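2023-01-03

First day back, spent on the equipment plan. The request has to be in before the end of January, and the sheet I left before the break was a mess: two versions of the gripper line, no freight, and a total that did not match its own rows. Rebuilt it from scratch this morning.

Fixed points. The second arm comes from Wendt, same model as the one we run now. I looked at the Flinder again and it is a decent arm, longer reach, but a second controller type means a second set of spares and a second calibration routine, and I am the one who would maintain both. Flinder is out. I wrote that down in the sheet so I stop reopening it.

Grippers. Grustik quoted finger sets at 100 each with a minimum order of 10, so 1000 for the lot. Jamimum sells singles but wants more per set and gives no lead time. Went with Grustik. Ten sets is more than the plan needs for one arm and reasonable for two. Asked them whether the longer finger uses the same mounting holes. No answer yet.

Table and fixtures. I put in 2000 for a second table, mounting plate, cable guides and power strip. The cable guides are the item I expect to be questioned on. They stay. A loose loop beside the arm costs reach on that side, and I would like to have it routed along the links before we copy the whole layout.

Props are a separate line this year. Kitchen items had been going through petty cash, and there was no record of what we own. Plates, colander, bottles and the rest now go on one list with a replacement allowance. The toaster oven gets its own row, plus a spare of the same model - door and handle geometry matter more to us than whether it heats evenly.

After lunch, back to the current station with the tape measure. I want the footprint of the second table to come from the real layout and the old drawing is out of date. 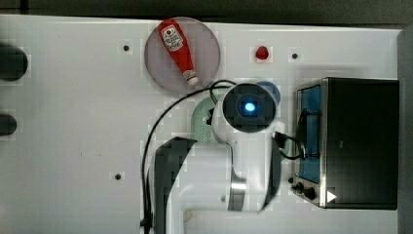
Current station from above, arm at the oven, plate and ketchup at the far end.

The oven takes up more of the right side than the drawing allows for. Either the new table is deeper or the oven moves back a hand's width. Deeper table changes the freight class, so I need both prices before I can close that row.

Still open: freight from Wendt, hole pattern from Grustik, table depth. Spare fuses not on the sheet yet, add tomorrow.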